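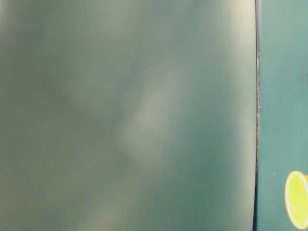
Crop notes, Kindthorpe, March

Barley crosses move to the second backcross

The wild barley work at Kindthorpe has reached its second backcross. Pollen from the wild parent was put onto Zusta, our standard malting line, to bring in resistance to net blotch. Of 70 plants grown on from the first backcross, 2 set no seed and were dropped. The rest were scored for leaf colour, straw height and shattering.

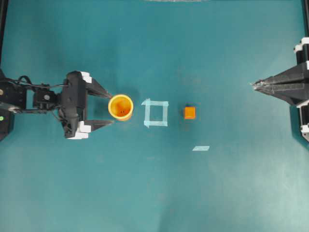

Why backcross to Zusta a second time?
Plants from the first backcross still carry a lot of wild parent, including brittle ears that drop grain before harvest. Another cross to Zusta brings back more of the malting type, and we keep only the seedlings that hold the resistance.

Mamo and Linik, the two older feed lines, are being grown beside the crosses as checks. We have sown 3000 seeds in the field and kept 1000 in the cold store.
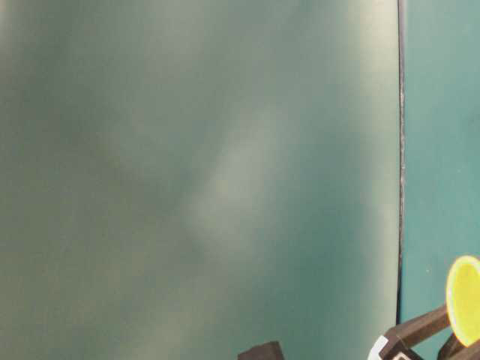 Sosina Gebremichael wrote to ask whether the checks could be sprayed on one side only, so that yield loss from the disease can be measured in the same plot. The plan for next season now includes this.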